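16 Jan 2025

Hallway bathroom, second week. The old vanity came out on Monday and the plumbing rough-in was done the day after, so today went to levels and the subfloor. The straightedge showed a 4 mm fall from the door to the tub wall. I had expected worse from a house of this age. The tile is large format and the adhesive bed won't absorb that much without lippage, so a self-levelling compound goes down first.

Gerasimos Alexiou came by at eight to look at the drain. He wants the trap arm re-pitched before the floor is closed, and he is right, although it costs me half a day. The existing arm was run nearly flat and the inside of the pipe was coated for most of its length. He cut out the old section, dry-fitted the new one and marked it in pencil. Gluing is tomorrow, after the supplier opens and I can get the correct coupling. The one in my box was for a different wall thickness.

The valve question is settled. I had been between the Moen and the Brondel, and the deciding point was access depth. The wall is framed in 2x4 with the original plaster on the far side, and I don't want to fur it out. Gerasimos has the rough-in sheets for both and will set whichever one I hand him. I am handing him the Moen.
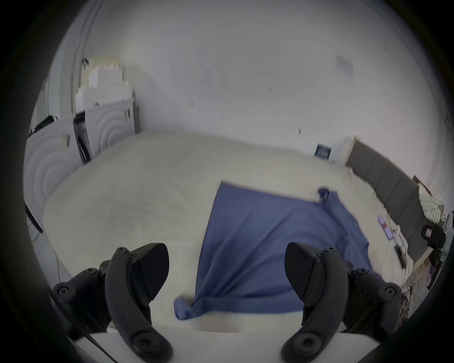
Tile is still unresolved. Elínborg Juhl sent the revised layout last night with the grey Wurkach porcelain on the floor and the white Sudus on the walls to ceiling height. Her centreline is off the window, mine was off the tub. With hers, the cuts at the door come to 49 mm and the ones behind the toilet are wider, where they won't be seen anyway. I would sooner have the narrow cuts behind the toilet, but shifting the line puts a sliver beside the window trim. Left hers as drawn.

Ordered 40 bags less one of what the calculator gave me for the whole job, then rang back and made it the full number – the basement floor will need the same compound in March and the price is better on a complete pallet. Delivery to the garage. It has to stay above freezing, so the small heater goes out there tonight on the thermostat.

Exhaust fan: the duct run has 2 elbows, and I can lose one by going straight out the gable. Needs a new hood and a patch in the soffit where the present one exits. Priced the insulated duct, not ordered yet.

To do tomorrow: coupling, primer for the subfloor, foam strip for the perimeter, call the electrician back regarding the GFCI location.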